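임대 매물 소개문의 표현과 실제 주거 조건의 차이
주거와 부동산 시장 수업 기말 프로젝트 보고서
3조: Wanting Jiang, Yichen Qiu, Sekar Ismail, Tài Phùng
제출일: 2026-09-01

1. 연구를 시작하게 된 경위

우리 조의 주제는 원래 '대학가 월세의 계절적 변동'이었다. 그런데 자료를 모으던 중 조원 두 명이 동시에 이사를 하게 되었고, 둘 다 '채광 우수'라고 적힌 방을 계약했다. 한 명의 방은 옆 건물 벽을 보고 있었고, 다른 한 명의 방은 채광이 정말 우수해서 8월 내내 사람이 살 수 없었다. 주제는 그 주에 바뀌었다.

우리가 묻고자 한 것은 단순하다. 매물 소개문에 쓰이는 말이 실제 조건을 얼마나 알려 주는가. 담당 교수인 Leonidas Sotiropoulos 선생님은 주제 변경서에 "감정은 빼고 쓸 것"이라고 적어 주셨다. 노력은 했다.

2. 자료와 방법

임대 정보 사이트 Florklow와 Oltel에 올라온 원룸 및 투룸 매물 소개문 3,523건을 모았다. 중복 게시물은 제목이 아니라 주소와 면적을 기준으로 걸러냈다. 같은 방이 '아늑한 원룸', '신혼부부 추천', '급매 아님 급구'라는 제목으로 따로 올라오는 일이 흔했기 때문이다. 거른 뒤에도 거의 1,000건은 면적 표기가 빠져 있어 면적 분석에서 제외했다.

그다음 자주 나오는 형용 표현 11개를 골라 뜻을 정리하고, Porna 지구의 매물 8곳을 직접 방문했다. 방문할 때는 줄자, 나침반 앱, 소음 측정 앱을 썼다. 줄자를 꺼내는 순간 중개인의 표정이 달라진다는 점은 측정 항목에 없어서 기록하지 못했다.

3. 표현별 결과

'아늑한'은 면적이 작을수록 자주 나왔다. 예상한 그대로라 조원 모두 조금 실망했다. 다만 천장이 낮은 복층에서도 이 말이 쓰였고, 이 경우에는 면적보다 허리를 펼 수 있는지가 관건이었다.

'역세권'은 가장 탄력적인 단어였다. 소개문에 적힌 도보 시간은 방문한 모든 곳에서 우리가 걸은 시간보다 짧았다. Tài Phùng은 조에서 걸음이 가장 빠른 사람인데, 그도 적힌 시간 안에 도착하려면 신호등 하나를 없는 셈 쳐야 했다.

'풀옵션'은 사이트마다 뜻이 달랐다. Oltel에서는 대체로 세탁기와 냉장고와 에어컨을 포함했으나, Florklow에서는 신발장이 옵션으로 적힌 글도 있었다. 방문한 방 가운데 Caputo 빌라의 한 호실은 풀옵션에 '커튼봉'이 들어 있었다. 커튼은 없었다.

'감성 인테리어'는 정의하기가 가장 어려웠다. 집주인이 두고 가는 소품을 말하는지, 벽지 색을 말하는지, 아니면 사진 찍은 사람의 솜씨를 말하는지 글만으로는 알 수 없었다. Sekar Ismail은 이 표현이 붙은 매물의 월세를 비슷한 면적의 다른 매물과 비교했는데 평균이 더 높았다. 소품이 계약에 포함되는지는 대부분 적혀 있지 않았다.

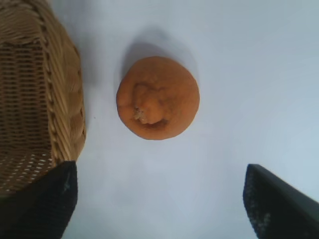

소개문에 나온 가구와 소품은 세입자가 그대로 쓸 수 있는가?

계약서나 특약에 품목이 적혀 있으면 쓸 수 있고, 소개문에만 나온 것은 입주 전에 집주인이나 중개인에게 확인해 특약으로 남겨 두는 편이 안전하다. 방문한 곳 중에는 품목표를 따로 붙여 주는 집도 있었다.

4. 논의

소개문이 거짓말을 한다고 결론 내리기는 어려웠다. 면적, 층수, 보증금처럼 숫자로 적힌 항목은 방문 결과와 대체로 맞았다. 어긋난 것은 도보 시간과 형용사였다. Yichen Qiu는 중개인에게도 사정이 있다고 보았다. 북향 반지하를 '북향 반지하'라고만 쓰면 아무도 전화를 하지 않는다는 것이다. Wanting Jiang은 바로 그 점이 문제라고 했고, 이 토론은 회의실 예약 시간을 넘겨 복도에서 계속되었다.

또 하나 눈에 띈 것은 소개문에 없는 말이었다. 수압, 환기, 윗집 소음은 거의 언급되지 않았다. 언급된 경우에는 '수압 좋음'뿐이었고 '수압 보통'은 한 건도 찾지 못했다.

5. 한계

방문 매물이 한 지구에 몰려 있고 모두 평일 낮에 보았다. 밤의 소음은 알 수 없다. 겨울 난방 상태도 확인하지 못해서 12월에 같은 집들을 다시 볼 계획을 세웠으나, 그때까지 비어 있을 집이 몇 곳인지는 우리도 모른다. 표현의 분류는 조원들의 합의로 정했고, '깔끔한'과 '깨끗한'을 같은 단어로 볼지를 두고는 결국 가위바위보를 했다. 같은 단어로 처리했다.

6. 역할 분담

자료 수집: Wanting Jiang, Tài Phùng
통계 처리: Sekar Ismail
방문 일정 및 중개인 통화: Yichen Qiu
보고서 작성: 전원(3장은 Wanting Jiang이 두 번 고쳐 씀)

부록의 표현 목록과 방문 기록지는 별도 파일로 제출하였다.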